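Ticket 228: Wesbridge portal keeps signing me out halfway through an upload
Status: Open (reopened by customer)
Category: Account / Uploads

Hi again, me from the last ticket! I closed it too early, sorry. The portal behaved for a whole morning and I got excited.

Quick recap so you don't have to dig. I'm putting together the spring newsletter for our building in Lockwood, and every time I upload a batch of pictures the progress bar crawls along to 99 per cent, sits there, and then I'm back at the sign-in page. No error, no red text, just the login box like I'd never been there. Small batches go through fine. Anything over 300 MB gets booted.

Things I've tried so far:

Cleared the cache and cookies (twice, the second time out of spite).
Switched browsers. Same thing.
Turned off the ad blocker. Same thing.
Plugged the laptop straight into the modem with a cable. It got to 99 a lot faster and then kicked me out.
Renamed the files, because your help page says brackets and accents can cause trouble. Mine had neither, but I did it anyway.
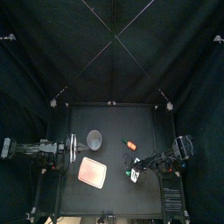
The sign-out seems to be on a timer, which is my new theory. I sat there with the kitchen clock and it dropped me after about 20 minutes, whether or not I was clicking around. On a single file I never get near that. It went up on the first go and the preview looks right too, with the black curtains properly black, where the old portal used to turn anything dark into grey mush. So whatever you changed in the colour handling, please leave it alone!

I also tried the Dreltitz desktop uploader your chat person suggested. It installed okay but wants a licence key, and the key in my welcome email comes back as "not recognised". Is that a separate plan? My bill says Fitico Home Plus, if that helps.

Update, 4 p.m.: ticked "Keep me signed in" and tried the full batch again. Still got booted, and now the folder shows 4 copies of the cover page. I can't delete the extras, as the bin icon is greyed out.

Could you please lengthen the session on my account, or tell me where that setting lives? And remove the duplicate covers if you can see them from your end. Email is better than phone, I'm at work most afternoons. Thanks a bunch!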